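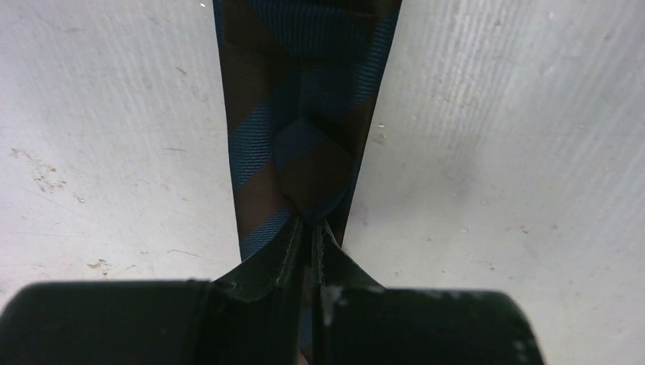
Trevthorpe Travel Steamer: four months in

I have owned three handheld steamers and disliked all of them, so take that into account. The Trevthorpe came to me in October after my sister-in-law, Elvia Valdovinos, got tired of hearing me complain about ironing and sent me a link. It cost $58. There is a Nusteo that looks nearly the same for $47, and I'll get to that.

The box says "salon-crisp results in seconds." I don't know what a salon has to do with shirts. It also says the steamer is safe on all fabrics, which no steamer is, and the leaflet inside takes it back on page 7 with a list of things you shouldn't use it on. Suede, velvet, leather, anything waxed. Read the leaflet.

Heating up is quick enough. I fill the tank, plug it in, go find the hanger, and it's ready by the time I come back. The first few bursts always spit. Every steamer I've had does this and every company pretends theirs doesn't. Point it at the sink until it settles down or you will put water spots on whatever you're holding. Silk shows them worst.

Shirts. For a cotton dress shirt it gets you to "fine under a jacket." The body comes out well if you pull the hem tight with your free hand. The collar and the button strip do not come out well, no matter how slowly you go, and I still get the iron out for those. So much for leaving the iron at home. Linen is a lost cause. Polyester blends look great, but they look great if you hang them in the bathroom while you shower, and that's free.

Where I changed my mind a little was neckties. I had always been told to keep heat away from them and just roll them up overnight, and for light creases that still works. But I had a couple that had been knotted the same way for years, with a hard wrinkle right where the knot sits, and rolling did nothing. With the Trevthorpe on low, held well back and never touching the fabric, the wrinkle relaxed after a few passes. It didn't flatten the rolled edges, and that's what an iron ruins. Hang the tie up, let it dry completely, and don't tug on it. My neighbor Abundio Cárdenas tried the same thing on the high setting and now owns a tie with a shiny patch on it.

Wool trousers did all right too. It takes out the bagginess behind the knees. It will not put a crease back in, whatever the woman in the video is doing.

Now the complaints.

The tank is small. I get one shirt and most of a second, then I'm back at the faucet. The cap is a rubber plug on a little strap, and the strap on mine is already starting to tear. I wrote to the company and got a polite answer from someone named Xóchitl Villaseñor, who offered me a new cap if I paid the shipping. For a rubber plug! I said no thank you.

The trigger has no lock, so you squeeze the entire time. After a pair of curtains my hand was done for the day — and curtains are on the front of the box.

The "fabric brush" attachment falls off. The "crease clip" attachment is better made but I can't find anything it helps with. I'd trade both for a longer cord.

As for the Nusteo, I borrowed one from Eustaquio at work for a week. It heats slower and feels cheaper in the hand, but the tank is bigger and the steam is about as strong as far as I can tell. It has only one setting, and I wouldn't use it on a tie or a silk blouse. If all you own is cotton and knits, save the difference.

Would I buy the Trevthorpe again? At $58, probably not. On sale, maybe — the low setting is the one thing it has that my old ones didn't, and I do use it. I haven't packed it for a trip yet. It weighs more than my shoes, and hotels have irons.

Update: the strap on the cap broke. It still seals if you push it in hard.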